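Wokance Court Grip Overwrap, pack of 5

I string rackets in the back of our shop at Stilcombe and I play league doubles badly, so I've been through a lot of overgrips. This is the one I put on my own frames, and the one I hand over when somebody comes in complaining that their racket spins in their hand on the serve.

It's a thin wrap with a slightly tacky finish, and it goes on over whatever base grip you already have. If your racket came with leather or a cushioned grip, leave that where it is! I still get people who peel the whole lot down to the bare handle and then wonder why it feels like holding a ruler.

Wear is the big question, I know. I play twice a week and I change mine after 4 matches in summer, a bit longer indoors. If you sweat a lot (I do, sorry) you'll go through them faster. When the shine goes and it starts to feel like paper, it's done. A lot of club players leave one on all season, then book in with me about a sore elbow, and half the time they're squeezing the handle to death to stop it slipping. I'm no physio, but a fresh grip is a cheap thing to try first.

Colors: white, black, and a pale blue that shows every bit of dirt but looks great for the first set. I'd go white. The black feels a touch drier to me, though my doubles partner says I'm imagining it.

Putting it on: start at the butt cap with the tapered end, pull it snug, overlap by a finger's width less than you think you need, and work up. Left-handers wrap the other way. Finishing tape is in the pack, and there's a spare strip because I always ruin the first one.
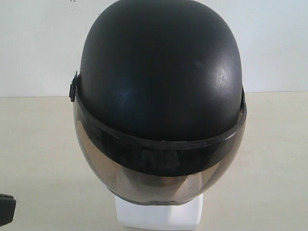 One wrap adds a little to the handle size, so if you're already between sizes, go for the smaller racket and build it up. Two wraps is fine. Three and you lose the edges of the handle, and then your backhand volley goes who knows where.

We also do the Jallurley dry-feel wrap, which costs 2 dollars more and suits people who hate anything sticky. Try one of each if you can't decide, we sell them as singles at the counter.

Orders in before 5 p.m. go out the same day. Unopened packs can come back, opened ones can't. If you're dropping a racket in for stringing, ask and I'll wrap it while it's on the bench, no charge for the labor.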